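Evelien Van Rooij
October 6, 2025

A thread on choosing a kitchen worktop, by someone who has now spent 127 days of her one life choosing a kitchen worktop. 1/

Back in August I thought there were two kinds: wood and not wood. I was happy then. I had hobbies. 2/

The first showroom was Stollisance, where a man gave me a coffee and asked how I wanted the kitchen to "read". I said I'd mostly like it to hold the toaster. He wrote something down. I don't think it was toaster. 3/

Quote for real marble: 4,000. I asked if that included fitting. He looked at me the way you'd look at a child who'd asked if the sea was included. 4/

Fitting, for the record, was also 4,000. 5/

Marble, according to everyone who sells it, is timeless. According to everyone who owns it, you can't put a lemon on it. Or wine. Or vinegar, or a hot pan, or a teenager. My sister-in-law has marble and chops her onions in the utility room. 6/

But then you see a bit of stone with an egg near it and you're back to wanting it like an idiot. 7/

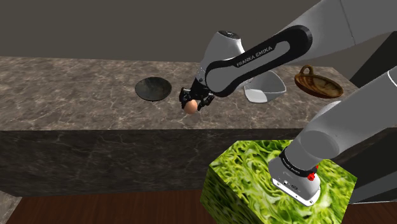
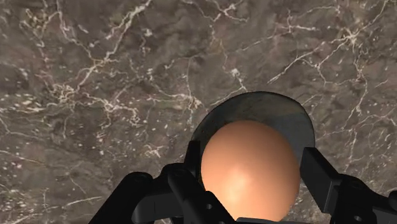
Marble and eggs. 8/

Second place, Lightfoot, does the pretend stuff. Perfectly nice. The trouble is the pattern repeats, and once you've spotted the same vein by the sink and again by the kettle, you will never see anything else in that room. 9/

They have a range called Trimau. It comes in Fog, Deep Fog and Oat. I took all three samples home and my husband asked why I'd bought three of the same one. 10/

I've lived with the samples on the windowsill for weeks now. Morning light, evening light, under the big light. Deep Fog goes green at teatime. Oat looks like a plaster. 11/

Then there's Busard, who only do offcuts, out of a yard behind the tyre place. No coffee. A woman in a fleece asked me for my measurements and I gave them to her, and she said "got that", and pointed at a slab leaning on a wall. Price: 329. 12/

It's granite. It's speckly. It looks like every kitchen my aunt ever had, and she put hot pans straight down on it for thirty years and it never said a word. 13/

It has a chip in one corner, which she says will go behind the bread bin. I hadn't mentioned a bread bin. I do have a bread bin. 14/

Going back to measure the alcove again before I pay, as the wall isn't straight and neither, I'm told, is the floor. If anyone wants three small squares of Fog, they're yours, collection only. 15/15

Filed under: Home & Garden, Kitchens, Moaning
Contact | © 2025 Evelien Van Rooij | Back to top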